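Karnport Opens Orders for Grika Desktop Service Cell

FOR IMMEDIATE RELEASE

FOVWOOD, March 23, 2025. Karnport today announced that it is accepting orders for Grika, a robotic work cell for the disassembly and refitting of used desktop computers. The cell is intended for refurbishers, parts resellers and the repair departments of large institutions, where older office machines must be opened and sorted before they can be returned to service or sold for parts.

Grika is supplied as a complete station. The package includes a slatted aluminum worktable, robot arm equipment, a black gripper, a set of part fixtures and the Arain control software. The table accepts desktop towers laid on their side with the side panel removed. Removal of the panel remains a manual step in this release.

The standard parts library covers four classes of component: hard disk drives in their carriers, memory modules, processors and expansion cards. Customers may add further parts through Arain, which stores the grip position and the approach path for each one. A saved routine can be copied from one cell to another at the same site at no added charge.

Karnport developed the cell over two years at its Fovwood workshop. A pilot program that ended in November processed 2,041 desktop computers from several manufacturers. The results of the pilot led to changes in the grip settings for memory modules and to a revised layout for the part fixtures. Both changes are included in all units shipped under the present offer.

Grika handling a hard disk drive in its carrier, and a memory module over an open desktop tower.

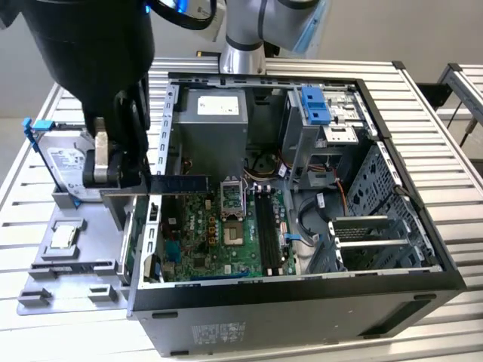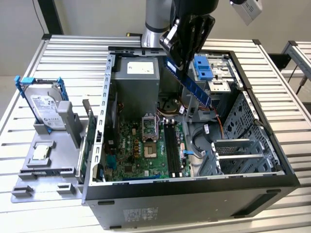
Does a customer need to employ a robot programmer to run the cell?

Daily operation requires no programming. An operator selects the computer model from a list, places the case on the table and starts the routine from the Arain screen. Adding a model that is not on the list calls for a short teaching session, and the training course provided with each order covers that procedure. Customers who prefer to leave this work to Karnport may send a sample computer to Fovwood, where the routine will be prepared and returned as a file.

Availability and Terms

The first production run is limited to 49 cells. Orders will be filled in the sequence in which deposits are received. Cells may be purchased outright or leased for a term of three years, and both arrangements include installation, operator training and software updates for the first year.

Scheduled service is due every 2,000 operating hours and may be carried out by the customer's own trained staff. Gripper fingers are treated as a wearing part and should be replaced at 4,000 operating hours. Replacement sets are stocked at Fovwood and may be ordered separately.

Site requirements, a full list of supported computer models and the lease schedule are available on request from the Karnport sales office. Demonstrations at the Fovwood workshop are offered by appointment, and visitors are welcome to bring computers of their own for trial.

About Karnport

Karnport designs and builds automated equipment for electronics repair and reuse. Its products include the Grika work cell and the Arain control software. The company is based in Fovwood.

Media inquiries: Karnport Press Office, Fovwood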